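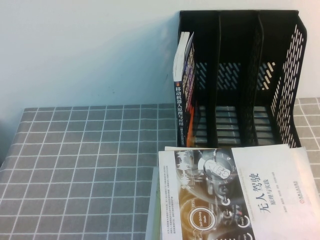 4.2 What people do with the first slot

I went into this part of the study thinking the desk organizers would be the boring bit. We had given one to everybody who signed up at the Salazar building, mostly so that the desks would have something in common, and I figured the interesting material would come out of the drawers. Then Jennylyn Lumbao and I started reading back through the desk diaries and people just would not stop writing about their organizers! Of the 141 diary entries we kept, over half bring up the organizer at some point, and plenty of them are about nothing else.

The thing that kept coming up was how long a slot stays empty. You'd think (I did) that a person with a pile of papers and a new three-slot holder would fill the holder by lunch. Mostly they put in one thing and then left it alone for days. Figure 2 has the kind of arrangement I mean, with a single book upright in the left compartment and the middle and right ones still open. The book leans a little, as one book in a slot made for a stack of folders tends to, and several of our diary keepers complained about exactly that. Dean Lockwood wrote on his first Wednesday that he had "propped the thing up again, third time," and by the next entry he had moved a second book over to keep it company.

So why does the first item matter so much? We coded each entry for what went in first, and books won easily over folders, mail and notebooks. My own reading is that a book is easy to place. It has a spine, you know which way it faces, and you don't have to decide what category it belongs to before you put it down. Loose papers ask for a decision. Pallavi Semwal said this much better than I can when we talked through her diary: "If I put the forms in there, then that's where the forms live, and I'm not ready to say that." I loved that, and it ended up as the name of one of our codes (not ready to say, Table 3).

Once a book was in, it also seemed to set the rule for its neighbors. In 11 of the diaries the first slot became "the book slot" in so many words, even when the person owned only one book they wanted near them. The other slots then got talked about as if they were reserved. Ariel Bautista kept one free for a set of grant folders that didn't turn up until April, and in the meantime the folders that were already on the desk stayed flat on the desk. We asked about this and got a shrug, and I have to admit my own desk looks the same.

Where the organizer stood mattered less than we expected. Most people pushed it back against a wall, the way it is in Figure 2, which leaves the front of the table clear for work and means you see the spines and not much else. A couple of people tried it at the side, within arm's reach, and moved it back when it got in the way of their elbows. Czesław Makowska, who shared the coding with us, thinks the wall position makes the slots feel more like a shelf and less like an inbox, and that this alone could account for all the books. I'm not fully convinced. The 2 people who kept theirs at the side for the whole study also started with a book, though with numbers that small I wouldn't lean on it either way.

One more note on the coding before we get to the drawers. We counted a slot as "in use" only when the diary named something in it, so a slot holding a stray receipt that the writer never mentioned would show up as empty in our tables. Jennylyn rechecked 10 diaries against our visit notes and found a few slots like that, all of them in the middle position. We left the codes as they were and marked those diaries with a star in Table 3.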